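Buy Yourself the Tulips Already

I spent most of February thinking about flowers, and I blame my neighbor Ruoxi, who buys herself a bunch every payday and feels no shame about it whatsoever.

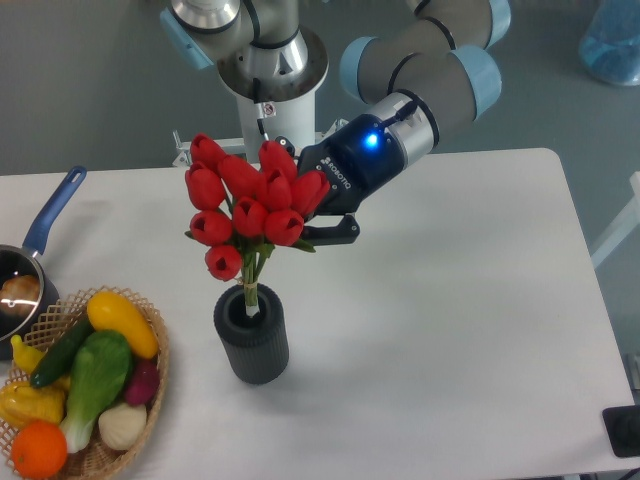
Why do so many of us wait for somebody else to buy us flowers? I think we were raised to see them as a prize, something you get for a birthday or a hospital stay, and buying your own feels like clapping for yourself at the end of a speech.

I'm 61 and I had never bought flowers for my own kitchen until this winter. For other people, sure! Weddings, funerals, my sister's housewarming (she's allergic, I forgot, we don't discuss it). But I'd walk right past the buckets outside the grocery store on Clidach Street and think, well, what's the occasion?

Then one afternoon I came home with tulips and a bag of onions, and I stood there trimming stems at the sink feeling like I'd gotten away with something. They cost me less than lunch. They leaned all over the place by the third morning, the way tulips do, and I liked them even better floppy.

My friend Kofi Acheampong thinks this is nonsense. His position is that cut flowers are money you watch die, and if I want something pretty I should get a houseplant. We went back and forth on it for an entire phone call. But Kofi buys a fancy coffee every single morning and it's gone in ten minutes — I don't hear him crying over the cup. We spend money on things that don't last all day long. Movie tickets, haircuts, peaches. Flowers are just the one we decided to feel guilty about.

And I've tried the houseplant route, thank you. A houseplant is a job. I killed 13 of them in my last apartment and every one looked at me like I should have known better. A tulip asks for water and a fresh cut, and nobody expects you to keep it going until summer.

I'll give Kofi this much: you shouldn't do it if the rent is tight, and a fistful of something from the yard works fine too. My mother kept mint in a jam jar by the stove for years and I thought it was the prettiest thing in the house. I may go back to mint when the weather turns. For now there's a bunch of yellow ones on the counter, and I'm already eyeing the pink.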